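Back on teleop this week! We're collecting demos for Judar, our two-arm setup, all in simulation, and I've volunteered to be the hands again. Thread, because I have feelings about doors.

Target is 505 demos. I steer with a pair of controllers and the arms copy me, more or less. My wrists bend in ways theirs don't and I forget this every single morning. 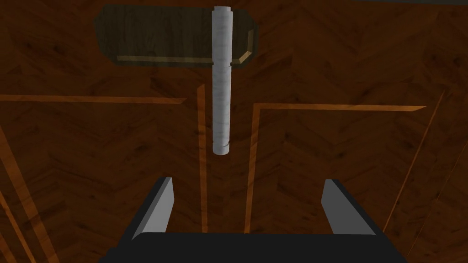

The thing I got wrong in March was speed. I was so proud of my quick runs, and the policy trained on them just flailed — too jumpy to copy. So now I move like I'm underwater and count to two before every grasp.

Doors are a whole other sport. You have to think about where the body is, where the elbow is, and which arm is doing the work while the other one stays out of the way.
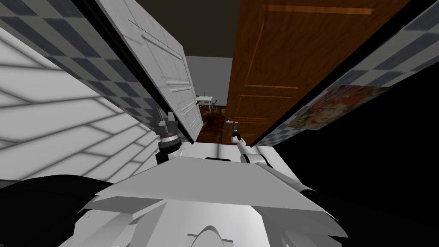
My rule is 15 minutes on, then a break. After that I get sloppy and start teaching it my sloppiness (it's a very good student, unfortunately).

Oh, and keep some of your recoveries! If I miss a handle and go back for it, that run stays in. We tossed all of those on the Vidlow project and I still regret it.
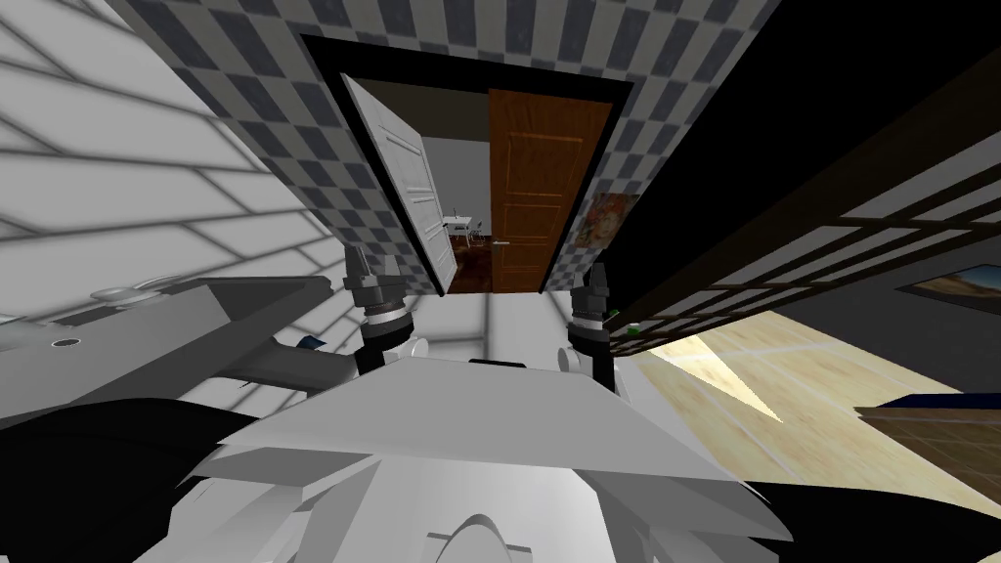

Both grippers open, double doors ahead.

More door runs tomorrow. If you've done this with a headset instead of a flat screen, tell me if it's worth the neck ache?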